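Brosto drawer-and-tidy package for a small guest house: worth paying for?

Posted in Automation at Home and Work, 13th August

We run a guest house in Cletstead and I've been offered the Brosto room service package, where you hire a two-armed robot on wheels by the month and it does the small jobs between guests. The quote is 300 a month plus 149 once for setting up. Bed making isn't included. What we would use it for is the low cabinets in the rooms, which have one wide drawer where we keep slippers, tissues and whatever people leave behind.

My cabinets are high gloss and the slippers come in clear plastic. The salesman says neither is a problem, but he would. Has anyone used it on this sort of job? I'd also like to know if it can open a drawer that has a finger pull and no knob.

Kenneth Padilla

We've had the package since July, in a building with 25 rooms, so I can tell you how it has gone for us.

Drawers with a recessed pull are fine. You have to show it each type of drawer once, and the setting-up fee covers 4 types. If yours are all the same you are paying for more than you need, so ask for that to come down. Ours did come down a bit after some emails.

Clear plastic is the weak point -- slippers in a crinkly bag more than anything. It sees the slippers well enough, but the bag is bigger than what is in it and the arm sometimes takes hold of the loose end.
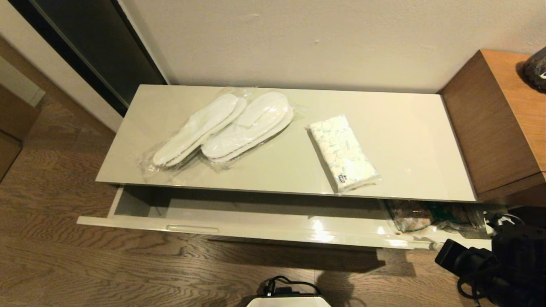

Leena Sjöberg
Member, Hotels and Lettings

Tissue packs gave us less trouble, as they are small and a bit puffy and there is something printed on them to go by. Plain white slippers on a pale shiny top are harder. We changed the lamp over the cabinet for a softer one and that helped more than the software update did.

The other thing to ask about is the list of what belongs in the drawer. You give it one per room type. Anything that isn't on the list should be reported and left where it is, and you need to check that this is switched on, as ours wasn't when it arrived.

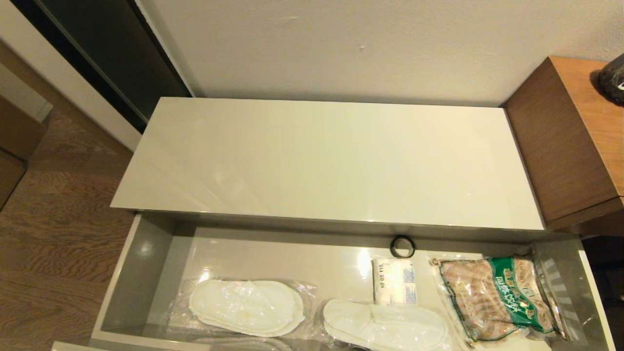 With the setting on, a hair tie or a bag of what looks like noodles or snacks stays put and you get a line in the evening report. With it off, the robot tries to find the nearest match and files it under that. Small dark things it spots easily against a white drawer. Food in see-through bags it is less sure of, and the report just says "soft pack", so someone still has to go up and look.

Speed is not a selling point. If you only have a few rooms, a person will be done first. We keep it on for the afternoons when everyone is on beds and bathrooms.

Ask for a trial in one of your own rooms before you sign. They did ours at no charge, but the first person I spoke to didn't offer it.

Valtteri Turunen

Manninen do something similar and it's cheaper I think. Haven't used it. My cousin's place in Brultthorpe had a demo and they said it was all right on drawers but needed a flat floor, no rugs.

Nelli Kauppinen

Check the notice period. Mine was three months and I only saw it when I wanted to stop. The machine itself was OK, we just didn't have enough rooms for it. If the drawer is stiff, wax the runners first or it will stop halfway and wait for you to come.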